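5.3 Loading the parts panel

The parts panel carries the molded holders for one assembly set. Load it fully before starting a run. A partly loaded panel is read as an error and the station stops with code 412.

Before you begin, check that the slatted bed under the panel is clear of chips and packing scraps. Debris caught between the slats lifts one side of the panel and moves every holder out of position.

1. Lay the panel on the slats with the holders facing up.

2. Press lightly near each corner. If the panel rocks, lift it off, clean the slats and lay it down again.

3. Place the paddle-shaped part between its two brackets. Do not push the pointed arm down to seat the part; press on the wide, rounded body only.

4. Place the square piece in the square holder, inside the raised corner walls. It should drop in under its own weight.

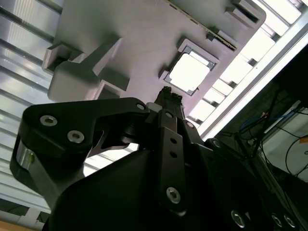
5. Check the square piece for play. It may shift slightly inside the walls but must not tilt. If it rests on top of a wall, take it out, turn it a quarter turn and try again.

6. Confirm the loading at the station display and wait 30 seconds for the position check to finish.

CAUTION: Keep hands off the panel during the position check. The station can move without further warning.

NOTE: Panels from the earlier Menard series have lower corner walls. They can be used, but the square piece must be checked again after each panel change - see section 5.6.

Replacing a worn panel

Replace the panel when a bracket or corner wall is cracked, or when a part no longer sits firmly. Do not glue a broken wall. Adhesive left in the holder changes its inside size and can mark the parts.

Order replacement panels from Helladik under part number 2467. The panel is supplied without parts. After fitting a new one, run the alignment routine in section 6.1 and write the result in the station log.

Clean the panel with a dry, lint-free cloth. Do not use solvent.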